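Driltby Gets a Climate Security Office, and It Has a Desk

Intelligence and Oversight Notes, 2024-02-23
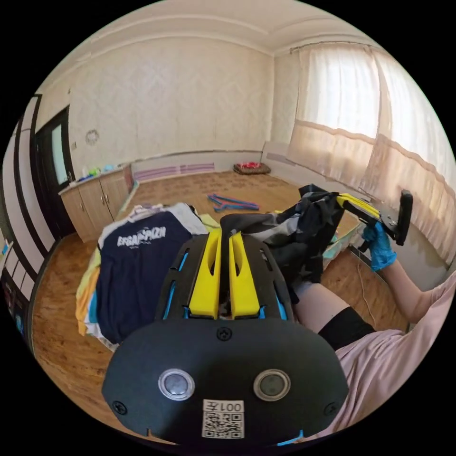

What the office is for

Readers with long memories will recall that in October the Driltby regional security directorate promised a "standing capability" to study what drought, floods and failed harvests might do to the stability of its neighbors. We wrote then that a standing capability usually starts life sitting down. The office has now opened with a staff of four, one of whom is on loan from the mapping unit and would like to know when he can go back.

Its first job is to read what other people have already written. The directorate's open tender for "background holdings" lists 3,604 reports, papers and satellite summaries. Tove Ingvarsson, who runs the office, told a public hearing last week that her team would boil these down to a single briefing for ministers. Asked how long that briefing would be, she said 10 pages. Asked whether ministers would read all 10, she said there would be a cover note.

The secrecy question

Most of the hearing went to a matter the directorate had hoped to skip, namely why a study of rainfall has to be classified. Abbas Salehi, who teaches water policy and has been filing records requests since before some of the panel could vote, pointed out that river levels in the Kerera basin are posted daily on a public website. The directorate's answer was that the levels are public but its interest in them is not. Salehi wrote this down slowly.

He has 124 requests outstanding. The oldest concerns a dam study that was released in full by the firm that wrote it, Runano, and remains restricted in the copy held by the government that paid for it.

Money, briefly

The budget line is folded into "analytic modernization," along with new chairs and a software license. Thirumalai Nadar, the only panel member to have brought a calculator, tried to pull the climate figure out of the total and was told it could be supplied in a closed session. He asked for the chairs figure instead. That is closed too.

Coming up

Kelechi Onyeka's long piece on crop forecasting and border policy runs in our next issue, with a reply from Arnar Holst, who disagrees with nearly all of it and asked for the same word count. The panel takes up the Arnardóttir amendment, which would require a public version of every climate assessment within a year. The directorate supports the idea in principle and has sent over a list of exceptions.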